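Come work with me at Osum (pharmacy counter and front of shop, part time to start)

So, I need a person. Maybe two, but let's start with one.

I'm Carmela Paredes, and I run the over-the-counter side of Osum, the little pharmacy on the corner across from the post office in Grudevside. If you've ever come in with a cough and walked out with tissues, lozenges and a long talk about humidifiers, that was probably me. Rodrigo Ortuño is our pharmacist and handles everything behind the glass. I handle everything in front of it: cold and allergy, stomach, first aid, foot care, vitamins, baby, and the wall of reading glasses that everyone tries on and puts back upside down.

My last assistant moved to Flostov in April to be closer to her sister, and I've been muddling through ever since. I'm tired! The shelves are fine but the back stock is a mess, and I can't keep eating lunch over the register.

What the job is

You'd work with me on the floor and at the front register. A big chunk of the day is talking to people who don't feel good. They come in with a stuffed-up nose or an itchy kid and stand in front of forty boxes that all look the same, and they want somebody to walk over and say hello. You'd help them find the aisle, read the small print on the back with them if they forgot their glasses, and know when to stop and get Rodrigo. That last part matters more to me than anything else on this page. If a customer asks whether something is OK with their blood pressure pills, or in pregnancy, or for a baby, you go get Rodrigo, every time, even if you're sure you know. I've been doing this for 11 years and I still go get him.

The rest of it is stocking, checking dates and pulling anything that's about to expire, putting up the sale tags, unpacking deliveries, and sweeping. Aguirre is our main supplier and their truck shows up on Wednesday, early, so that's the one day I really need you at 7 sharp. They bring the totes in as far as the back door and no farther. You should be able to lift 40 pounds without hurting yourself (we have a cart, please use the cart).

We carry a bit over 1,000 different items up front and I don't expect you to learn them. You'll pick up the cold aisle first, since that's where the questions are, and foot care will come to you whether you like it or not.

Hours and pay

It's part time for now, mornings and early afternoons, four days a week. Wednesday is a must, the other three we can work out together. We're closed Sundays. I'd love for it to grow into full time by winter if we get along and you want that. Pay is hourly and depends on what you've done before, and I'll tell you the number on the phone before you bother coming in, because I always hated driving across town to find out it wasn't worth it.

You get the staff discount from your first day, and a flu shot from Rodrigo if you want one. There's a fridge, a microwave that works if you hold the door, and a parking spot behind the building that you would be sharing with me. I bike most of the summer.

Who I'm looking for

I don't need you to have worked in a pharmacy. My best helper ever came from a garden center. If you've waited tables or worked a hotel desk or looked after your own grandmother, you already know most of it. What I care about:

You show up when you said you would, and call me if you can't.
You can keep a secret. People tell us about rashes. It doesn't leave the store.
You're OK saying "I don't know, let me ask."
You can count a cash drawer and stay calm when it's off by a quarter.
You're 18 or older.

Spanish would be a huge help. Mine gets a workout every day and Rodrigo's is better than mine, but there are mornings when we're both tied up. Any other language, tell me, I want to hear about it. If you're studying to be a pharmacy technician, say so in your note and we'll see how the hours could fit around class.

One thing I should warn you about, so you can decide for yourself: everybody who comes in during cold season has a cold. We wipe down the counter constantly, we've got masks in the drawer, and you can wear one all day if you want. But if you're somebody who can't be around coughing, this would be a rough place for you in January.

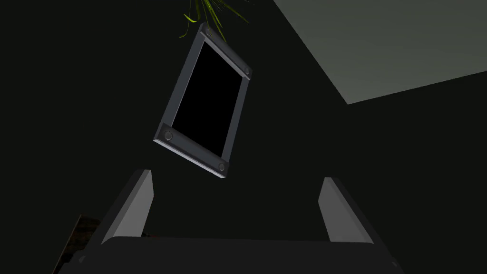
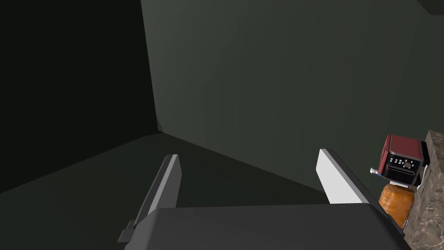 Computer rendering, gripper in dark gray. 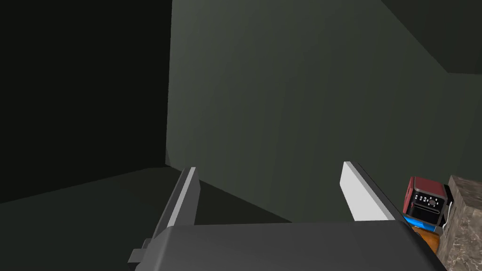 How to apply

Please don't send me a fancy resume. A page is plenty, and if you don't have one, a handwritten note with your name, your phone number, the days you could work and the last couple of places you've been is fine by me. Drop it at the front register or slide it through the mail slot after we close. If you hand it to Rodrigo he'll put it in his coat pocket and I'll find it in a week, so try to hand it to me.

I'll call everyone who applies, even if it's a no. I usually call after lunch, when it gets quiet. If I like how we talk on the phone, I'll ask you to come in for a paid trial morning. You'd shadow me, ring up a few people, help me unpack a tote or two, and we'd both know pretty fast. Wear shoes you can stand in. The smock is on me (they're green, they have good pockets, and the small ones run very small).

Training is mostly just standing next to me for your first couple of weeks. There's also a binder. Rodrigo wrote the binder, and it's very thorough, and you do have to read it and sign the last page before you work the register alone. It covers privacy, the products we keep behind the counter and have to check ID for, what to do if someone faints, and how to reset the label printer.

I'd like to have somebody in place before allergy season gets silly, but I'd sooner wait for the right person than rush it, so if the sign is still up in the window, I'm still looking. Come by and say hi first if you want to see the place. I'm the one on the step stool.

Carmela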